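# Poltov hand-held gripper - parallel jaw, blue pads

Trial notes and spec page, updated August. Denim next, we'd already done towels.
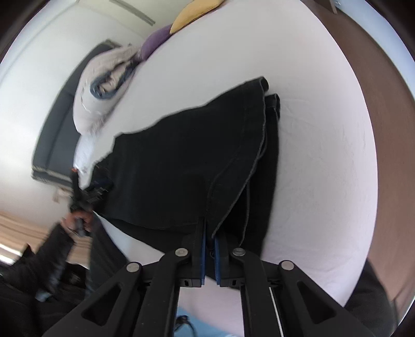 ## What it is

Two-finger parallel gripper you hold yourself. No arm needed. Black plastic linkages, V-shaped, cut-outs in the arms to keep weight down. Fingers sit on a rail and swap out when the pads wear. Blue pads are the standard ones, softer grey set sold separately.

## Why jeans

Heavy cloth is where cheap pads give up. Black denim, folded lengthwise on a white sheet - easy for the tester, hard for most fingers, the seams are thick and the edge wants to slide. We pinch at the near edge and lift from there. The blue pads close right on the fold.

## Compared with

**Fevley two-finger.** Lighter in the hand, nice trigger. Pads too narrow for denim, fine on shirts. Lost the fold 9 times in 70 lifts.

**Sleiman soft tip.** Great on knitwear. On jeans the tips bend back before the cloth comes up. Hiba Majali ran this one twice becuase she didn't believe the first set. Same result.

**Poltov, this one.** Lost the fold twice in 70. Both on the waistband side, both with worn pads. Bulkier than the Fevley and you feel it after an hour.

## Numbers

- Pad life: 2000 closes, then swap
- Pad change: 15 minutes first time, a lot less once you know the slots
- Fingers: two, parallel
- Pads: blue (standard), grey (soft)
- Works with: Lotside wrist mount, Lotside bench stand

## Good to know

Check the pads before a long session. Shiny patch in the middle = done, change both even if only one looks bad.

Wipe the guide rod dry, no oil. Oil gets on the cloth and then your next test is usless.

Kevser Uysal did all the bed-height lifts and likes a loose wrist and a slow close. Faster close bunches the denim up in front of the fingers and you grab two folds when you wanted one.

Not tested yet: wet fabric, anything with a zipper under the pads, duvet covers. Duvet covers are next.

## Ordering

Ships as one unit with blue pads fitted. Spare pads in pairs only. Wrist mount is a separate line - pick the Lotside option at checkout, the older Sleiman mount does not fit, the screw holes are off.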